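Tillham shared desks get a fixed place for snacks

The shared office floor at Tillham has changed how it stores packaged food at the work tables. From September, single-serve bags are kept upright in a white plastic rack on the table itself. Loose bags in drawers, on window ledges and on top of the printer cabinets are to be cleared out by the end of the month.

The notice went out to all 258 registered desk users and applies to the 70 tables on the two upper floors. The ground floor, where the kitchen is, keeps its present shelves. Tavport, which manages the building, paid for the racks and will replace any that crack.

The method is simple. The rack is a dish rack, the kind with parallel ribs meant to hold plates on edge. A flat bag of chips or crackers is set down between the ribs with its top seal facing up. Stored this way, a bag takes up little of the table and its label can be read from a chair. Bags laid flat in a pile hide one another, and the lower ones tend to be found after their date has passed.

Position matters more than the written notice first suggested. The rack goes on the right half of the table, clear of the cable hole, with enough open surface in front of it for a keyboard or a notebook. It should not be pushed over the hole, since chargers are fed through there each morning and have to be pulled back out at night. A rack at a slight angle to the table edge is acceptable. A rack that sticks out past the edge is not.

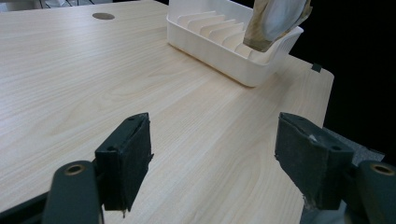
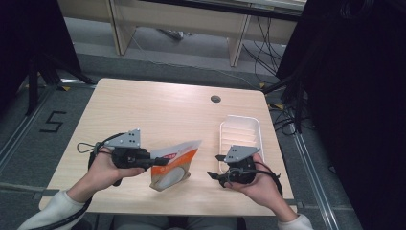
Roswitha Zürcher wrote in reply to the notice that the racks suit small bags well but do nothing for large ones. A family-size bag of pretzels, she said, spreads the moment it is opened and will not go back into a slot unless the top is folded down twice and clipped. She asked that large bags stay in the kitchen, or that each table be given a clip along with the rack. She also asked who washes the racks.

The second point has been settled. Racks are to be emptied and rinsed at the kitchen sink every 30 days by the people who use the table, then dried with a cloth before they go back. Crumbs collect between the ribs and a dry wipe does not reach them. A bottle brush has been hung beside the sink for this purpose and is to stay there.

The first point is still open. Tavport has priced clips and expects to answer before the next order of supplies. Until then, large bags go on the lower kitchen shelf with a name and an opening date written on the front.

A few limits are set out in the notice. No fruit, no open cups, no glass jars. Anything that needs to be kept cold goes in the refrigerator, including yogurt that is "only there until lunch." Cookies in a paper wrapper may be kept in the rack if the wrapper is closed. Empty bags are not to be left in the slots. On trial tables, an empty bag was often taken for a full one and stayed in place for days.

The trial was held at Braddale, a smaller site under the same management, where the racks were placed on one row of tables through the summer. Users there were asked to note any food thrown away past its date. The count before the trial was 234 items in the season. No figure has been given for the trial period, as several of the sheets were filled in late and two were lost.

Desk users at Tillham who do not want a rack may return it to the supply room, which is open until 4 p.m. The table will be marked on the floor plan and no packaged food may be kept on it overnight. Requests for a second rack on the same table will be refused for now.

Questions about the floor plan go to Lu at the front desk.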